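Courses > Robotics Lab > Project Reports > Drawer Task Fault
Overview Schedule Reports Code Contact

Why the Arm Kept Pushing After the Drawer Stopped
Final project report
Yulan Hao and Lihua Ye, Tustville

1. Background

Our project was to get a simulated arm to put a small block into a drawer. The steps were to open the drawer, pick the block up off the table, drop it in, and push the drawer shut. We planned to spend most of the term on the pick. We ended up spending it on a fault in the push, and this report is mostly about that.

All of the work was done in simulation. The controller we started from is called Andel and was written by an earlier group in the same course. It takes a list of target points for the fingertips and moves the arm through them one at a time. We added our own file of targets for the drawers and the block, and a logging script that saves joint positions and contact forces at every step.

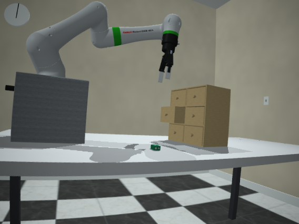 Each run starts by resetting the arm and the drawers to stored positions. The block position changes a little from run to run, and the drawer to be used is set in the config file. A run ends when the last target is reached or when the step counter gets to 2000.

2. What went wrong

We first saw the fault in February. The arm was closing a drawer and everything looked normal until the drawer front met the cabinet. The arm did not stop there. It kept pressing, the contact force in the log climbed, and the cabinet began to slide on the table. Then the solver lost track of the contact and the fingertips went through the drawer front. The wrist swung sideways at a speed that would be dangerous on a real machine.

The console printed no error. Andel reported the target as "in progress" until the step counter ran out, and the run was saved with the same status as any other timeout. We had older runs marked as timeouts that we had never watched. When we played them back, 2 of them showed the same thing.

3. Finding the cause

Lihua thought at first that the drawer's friction was set too high. We lowered it and the fault still happened. Yulan then tried a smaller time step. With the smaller step the fingertips no longer went through the wood, but the arm still pushed the cabinet across the table, so this only hid part of the problem.

The real cause was in two places.

The first was our own target. We had measured the closed position of the drawer from the center of the knob, but Andel places the fingertips, and we had not allowed for the thickness of the front. The target was inside the cabinet and the arm could never reach it.

The second was in Andel. There is a force limit in the settings, and we assumed it was always checked. It is checked only while the gripper is opening or closing. During a push the fingers are held still, so the check is skipped. Our bad target would have been a small mistake if the limit had been working.

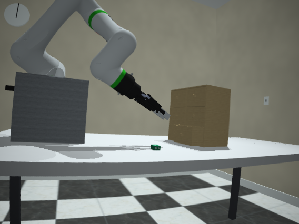
We made three changes. The closing target is now worked out from the drawer front, with a small gap left over. The force limit is checked at every step, whatever the gripper is doing. If the limit is passed, the arm stops, backs off along the path it came in on, and the run is saved with the status "force stop" so it can't be mixed up with a timeout.

4. Testing the fix

To test the force check by itself, we put the bad target back in on purpose and ran the closing motion again with random seed 2064, the seed from the worst of the failed runs. The arm stopped shortly after the drawer closed and the cabinet stayed in place. We repeated this with 5 other seeds and got a force stop each time. With the corrected target, none of those seeds set off the force stop.

5. What is still open

The limit is one fixed number. It suits these drawers but we picked it by trial and error, and a heavier drawer might need more force just to start moving. We also have not tested a push that comes in at an angle, where the fingertips could slide along the front before the force builds up.

We did not get the full task finished. Opening and closing work, and the pick works when the block is square to the gripper. Anyone picking this up next should start with the log viewer and watch every timeout before trusting the status column.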